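PRESS RELEASE
For immediate release: Sunday, July 20, 2025

VERAU SHARED WORKSHOP ANNOUNCES TWO-ARMED PACKING RIG, IS AS SURPRISED AS ANYONE

Members of the Verau shared workshop are pleased to announce Custeo, a two-armed robot that puts small things into paper bags. It does this at a pace that would get a human being sent home from any shop in the country, and we are very proud of it.

Custeo was put together in the back half of the workshop over the winter and spring, mostly on weekday evenings, by members whose earlier joint project was a shelf. The shelf is still up. The arms were bought second-hand with a grant of 300 pounds from the Birard Makers' Fund and a good deal more from members' own pockets, the exact sum having been left out of this release at the request of several households.

Why bags

The first idea was a robot that folded tea towels. This was dropped in June, after a long evening and a vote. Bags were chosen as the easier job, a view the group no longer holds. A paper bag has no fixed shape, slides when nudged, and closes its own mouth at the worst possible moment. A cardboard box does none of this, and members who suggested a cardboard box at the time would like that recorded.

The present method is to lay the bag down on its side with the mouth facing the robot's body. One arm looks after the bag and the other brings the goods. In the early trials both arms tried to bring the goods, and there were words.

What it can do

By the end of June, Custeo had made 701 attempts at placing an object in a bag. Each is written in a ledger by the kettle, along with the time, the object and any remarks. The remarks column has been edited for this release by being left out of it.

Soft toys are the star performers. They squash, they forgive a poor grip, and they don't roll under the bench. Small hard objects are coming along. Anything with a handle is under discussion. The workshop's own mugs have been withdrawn from testing.

The software is a home-made affair known as Do, so called because that was as far as the member got in typing a file name before supper. It takes pictures from the cameras on the wrists and works out where each hand ought to go next. Members can also steer the arms by hand, and most of the attempts in the ledger were made that way so that Do would have something to copy. It has copied our hesitation beautifully.

The bench set-up

Custeo works across two white tables pushed together, with the bag on the front one and the odds and ends on the back one. The seam between them is a known nuisance and has claimed a number of small items. In this session an orange plush toy is in the bag, the left gripper is open over by the handle, and the right one has hold of something small and red close to the bag's edge. The cone with the coloured rings is for another exercise, which we'll announce when there is something to announce.

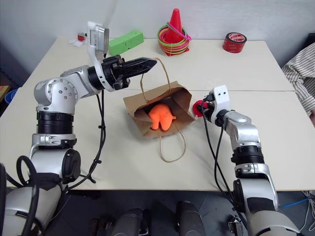
Come and see it

The workshop will hold an open evening later in the summer, date to be chalked on the door. Visitors may bring one object each for Custeo to bag. It should be smaller than a grapefruit, not alive, and not somebody else's. Please stay behind the tape line while the arms are moving, and please don't cheer until the gripper has let go, as the person at the controls tends to look round.

Tea is free. Cake is by donation towards a single table long enough to do the whole job.

Building your own

Drawings for the camera brackets, a parts list and the full text of Do will be handed out on the night to anyone who wants them. There will be 100 printed copies of the notes, which the group considers wildly hopeful. They cover wiring, table height and how to keep cables away from elbows, and there are four pages on bags.

About the Verau shared workshop

The workshop has a wood bench, a metal bench, a sewing corner and the robot, in order of usefulness. It has 200 members on paper. New members are welcome on any open evening and will be shown the fire exit, the first aid box and the shelf.

Press enquiries: please leave a note in the box by the front door. The telephone is behind the lathe.

ENDS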